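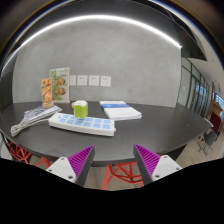 Room inspection checklist, Unley building, meeting room 6
Date: May 20, 2023

1. Power strips off the floor: Yes. The long white one is on the table. Whether that counts as an improvement is another matter.

2. Nothing standing on power strips: No. A small green cup was on top of it. I don't care what it holds, it doesn't belong there. Move it.

3. Cables tidy: Partly. White cable coiled loosely on the left of the table. The last report called this "resolved."

4. Strip rating label checked: Not done. The Volow order sheet says 209 were bought for the whole site, which tells me nothing about this one. Turn it over and read it.

5. Table edge and top: Pass. Rounded edge, no complaint.

6. Light strip on wall: Lit. Tikkanen say it needs no service until October. I would like that in writing.

7. Wall finish: Pass. The mottling looks like the plaster, so leave it alone.

8. Strip tested under load: Not done. Form asks for a tick, and I won't give one for a test I haven't seen.

Result: open, items 2, 3, 4 and 8. Recheck in 28 days.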